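Descaling a kettle, measured properly

Our tap water comes out of limestone and the utility's last report put total hardness at 354 mg/L as calcium carbonate. I had been descaling the electric kettle by feel for years, a glug of vinegar whenever the bottom went gray, and in December I decided to do it with a scale and a notebook instead. What follows is mostly the notebook.

The kettle is a Rebane, 1.7 liters, stainless, with a concealed element. It gets boiled six or seven times on a working day. Before starting I emptied it, dried it in a low oven with the lid up (the base is separate, the body has no electronics apart from the switch) and weighed it. Then I descaled it until two successive weighings agreed, which took three rounds. The clean, dry body is my zero.

First result: scale builds up faster than I assumed. After four weeks of ordinary use the body had gained a little under six grams. Most of that sits on the floor plate, with a thin ring at the usual fill line. The ring is cosmetic. The floor deposit is the one worth removing, as it flakes and ends up in the tea.

I compared two acids.

White vinegar, five percent acetic, sold at the grocery store. I used 600 ml neat, enough to cover the floor plate and come up past the ring. Cold, it fizzed weakly and had cleared most of the floor in three hours. Warm, at 60 C, it was done in under an hour, and the kitchen smelled of it until the next day.

Citric acid, bought as powder. The bag is from Curovley, a baking and canning supplier, and costs less per descale than the vinegar even at their small size. I dissolved 30 grams in 600 ml of water at 60 C. It cleared the floor in 25 minutes, with no smell to speak of.

There is one trap with citric acid. If you boil a strong solution in a heavily scaled kettle, calcium citrate can come out as a white solid that is harder to shift than what you started with. Calcium citrate is less soluble hot than cold, which is the reverse of what most people expect from a salt. Keep the temperature moderate, keep the concentration at five percent or so, and pour it out when the fizzing stops. I made this mistake once in my old kettle and spent an evening on it with a nylon brush.

The arithmetic is simple enough to do on the back of the bag. Citric acid has three acidic protons, calcium carbonate needs two, so two moles of acid handle three of carbonate. By weight, 30 grams of anhydrous acid could in theory dissolve 23 grams of scale. In practice the third proton is reluctant and the last of the reaction is slow, so I plan on half. Half is still double what a month puts down in my kettle, and I have since cut the dose to 20 grams with the same outcome in a few more minutes.

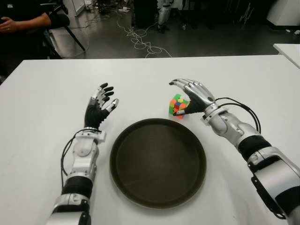

Can the same batch of solution be used again?
Once, if it was fresh and the first kettle was only lightly scaled. Test it by dropping in a pinch of baking soda: a vigorous fizz means there is acid left, a lazy one means pour it away.

Rinsing matters less than the instructions on the packet suggest, at least for citric acid. I checked with pH strips. After the first rinse the water read a shade below tap, and after the second I could not tell them apart. I do two rinses and one discarded boil. With vinegar I needed four rinses before I stopped tasting it, and I am not especially sensitive to it.

I also tried a filter jug for a month, a Saltasance with the standard cartridge. The gain over four weeks dropped to a little over two grams, so it works. The cartridge was noticeably less effective in the final week, when the film on the tea came back. Pricing the cartridges against a bag of citric acid, the jug loses by a wide margin unless you want it for the taste. I have kept it in the refrigerator for drinking water and gone back to filling the kettle from the tap.

Some smaller notes:

The spout filter should come out and soak in its own cup. Mine holds a surprising amount of grit and it is the first thing to slow the pour.

Do not scrape the floor plate with anything metal. New scale seems to take hold first along scratches. I have one scratch from the first week I owned the kettle and there is always a white line on it before anything appears elsewhere.

Emptying the kettle overnight made a small difference to the ring and none I could measure on the floor. The deposit comes from heating, and water that just sits there contributes very little.

Limescale on the outside of the spout comes off with a cloth wetted in the same solution, left draped over it for ten minutes.

Weighing is only useful if the kettle is dry. A damp seam under the handle can hold a gram of water, and that swamps the signal. Half an hour in the oven at its lowest setting was enough for mine, but check that your kettle has no plastic window first.

The current routine is 20 grams of citric acid in 600 ml at 60 C on the first Tuesday of the month, half an hour, two rinses, one boil thrown out. The spout filter goes in a mug of the same mixture. Next I want to repeat the four-week measurement with the kettle filled only to what is needed each time, because I suspect a good part of the deposit comes from reboiling leftover water. That will need a tally sheet on the refrigerator door and some cooperation from the rest of the household.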